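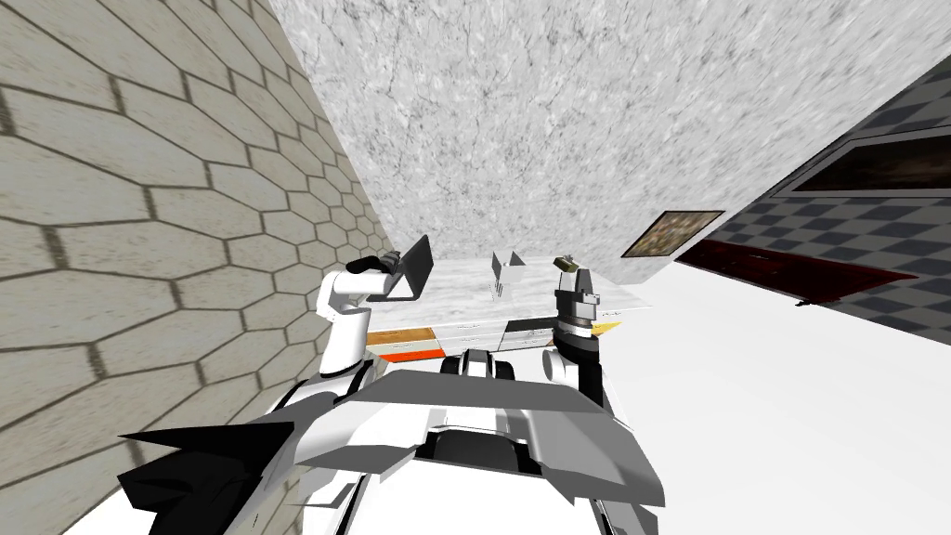
Two-armed robots still need help with most kitchen chores, according to results released in November by the Hulwood Institute for Home Automation.

The institute ran 1000 trials in simulated kitchens, asking the Fagundes control program to pick up small items, clear counters and open drawers. It finished 264 trials without human correction. Opening drawers gave the most trouble, and the program often stalled when it had an item in each gripper.

"These results do not support unsupervised use in the home at this time," the institute said in a statement. "Progress on single-item tasks has been steady."

Shop-floor work will be tested next. The institute and the Drokonbridge retail cooperative plan a trial of 200 shelf-stocking tasks at the Dundow store, with staff present at all times. The trial will last 10 weeks, and results will be published on the institute's website.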